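1/ Riltberg says its new ad library makes political advertising on the platform "fully searchable." I spent most of March searching it. I have some doubts.

2/ Start with the Kirnholm mayoral race. Type in either candidate's name and you get 800 ads. Type in the name with a middle initial and you get 3631. Same candidate, same dates, same filters. I asked the press office which number was right and got a link to the help page.

3/ The help page says results "may vary." Thanks.

4/ Then there's the "paid for by" line, the part everyone was so pleased about. A page called Cruzado ran attack ads in Pokoditz right up to the vote. Paid for by: Cruzado. Who is Cruzado? The library links you to the Cruzado page. The page has a logo and a contact form.

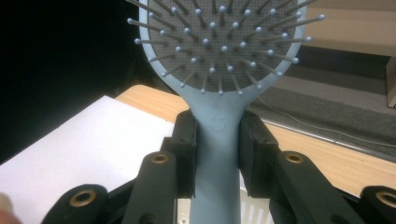 Platform Accountability Desk

5/ Aileen Dumlao, who tracks local election spending, filled in the form twice. No reply. She also reported the page for missing disclosure and was told it "does not go against our standards." That took under a minute -- I'd love to know who read it.

6/ Riltberg will tell you it pulled 2000 ads for breaking its election rules. Fine. Pulled when? The library shows the removal but leaves out the date. An ad taken down after the polls close has done its job already.

7/ It also won't say how much was spent on those ads, or whether anyone got their money back. I asked both questions in writing. The answer thanked me for my interest in election integrity.

8/ Maricel Sison went through the removed Pokoditz ads by hand and found 5 that were back up under new page names, same text, same typo in the word "ballot." If a person with a spreadsheet can catch that, I don't want to hear about how hard it is at scale.

9/ To be fair (I try): a bad library beats no library, and the old one was worse. You can at least sort by region now. But the city council is about to cite this thing as a reason to drop its own disclosure rule, and I don't see how anyone who has used it for an afternoon could vote for that.

10/ What I'd want before believing a word of the press release: removal dates, spend on removed ads, and a real name behind every page. Riltberg has all three. It bills these people.

11/ Still waiting on the press office about 800 vs. 3631. If they write back I'll post it at the end of this thread, in full, typos included.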